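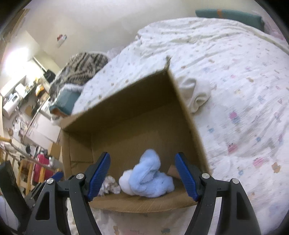
Last updated: Jun 17, 2025

In April we moved from Dumarville to a smaller flat, and since then I think a lot about how my grandmother kept her things. She had one wardrobe, one chest and a kitchen shelf, and she could find a needle in the dark. I have lived in four countries and I cannot find my own passport.

The moving firm was called Kołodziej, two polite men with a van. They asked me on the telephone how many boxes, and I said nine. My friend Wanda Brzozowska laughed so loudly that I had to hold the phone away. She knows my books. When I packed them I found 126, and many of them I had never opened, among them three grammars of the same language.

I gave most of the books to Joanne Heywood, who runs the reading room near the old station. She wrote me a receipt by hand, which pleased me very much. In my country one gets a stamp for everything, and I still miss the stamps a little.

What was difficult was the small things. A soft toy weighs nothing and you can carry it under one arm, but I took a whole evening to decide about each one. My daughter is already at the university and she said on the phone, "Mum, do as you like," and after one hour she called again to ask what I had done.

The new kitchen is narrow and gets the sun until ten. I have bought a second-hand table for it, but one leg is shorter, so I must still ask Konrad for his saw.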